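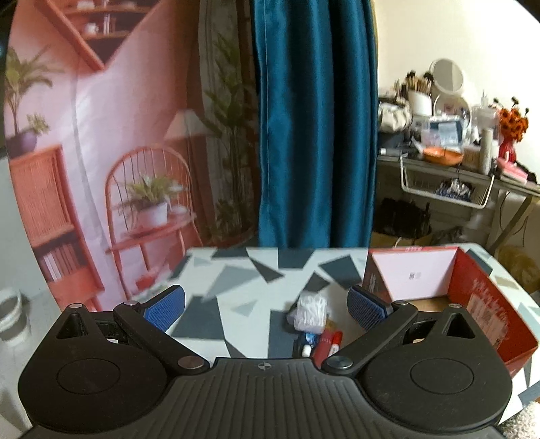

Cotton swabs, still in the bag.

I see Omar Chidiac has been talking politics again. He used to do 2 hours of stand-up without mentioning a minister, and now he can't get through a ten-minute backstage chat at the Spahić benefit night without telling us who'll fix the country. The new man deserves a chance, apparently. Does he? Chidiac didn't name one policy he liked, and the interviewer didn't ask.

I paid 20 quid to see him in January and laughed a lot, so this isn't a grudge. But 300 people clapping in a hall is no proof of anything - they'd come for the jokes. Amra Zupan reckons he's after a telly job. Maybe. I'd want to see the contract first.

Comments are open, keep them civil.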